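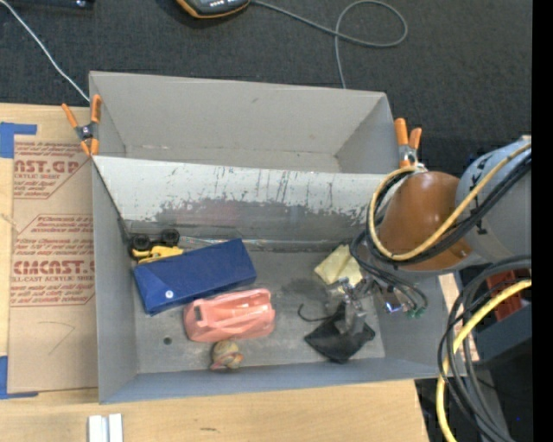 Progress report to Halliday — good practice for bin picking cells
Submitted by Cororum, Nov 21, 2022
Shares: 17 | Comments: 7

1. Status

Work package 2 (draft working rules) is complete. Work package 3 (trial use at the Trundwood site) started in March and is on schedule. Work package 4 (comparison with the second site) has not started and depends on the delivery of the Prorkitz cell.

2. Work in this period

The draft rules were applied to the two-compartment bin station at Trundwood. Operators logged 893 pick attempts under the draft. Each entry gives the item class, the compartment, the grip result and any stop. Entries without an item class were returned to the shift for correction and are not in the total.

The rules now in force at the station are:

2.1 Bin fixing. The bin is clamped to its support before the arm is enabled. Spring clamps are accepted for trial use only. Clamp handles standing above the rim are entered in the collision model as fixed obstacles.

2.2 Item mix. Each load includes rigid, soft and crumpled items. Items with loose cords are permitted, but the operator stays at the stop button while they are being picked.

2.3 Cable routing. Cables on the arm are checked through the full range of wrist motion at the start of a shift. Slack that can reach the bin wall is tied back.

2.4 Wear. Dividers and bin floors are inspected every 30 hours of running. Scrape marks are recorded. A bin is replaced when a mark can be felt with a fingernail.

2.5 Entry. No hand enters the bin while the drives are powered, including to free a wedged item.

3. Deviations

Rule 2.3 was missed at the start of seven shifts. The check has been moved to the top of the start sheet. Rule 2.4 is open to dispute — two shifts graded the same divider differently — and the fingernail test will probably be replaced by a depth gauge.

The clause on floor cables was withdrawn after review. The wording did not separate power leads from signal leads. A new version will be circulated with the next draft.

4. Next period

Revise 2.3 and 2.4. Replace spring clamps with bolted brackets at Trundwood. Agree the log format with Prorkitz before delivery. No change to the budget is requested.

We use cookies to improve this site. Accept | Settings
Sign up for the Cororum newsletter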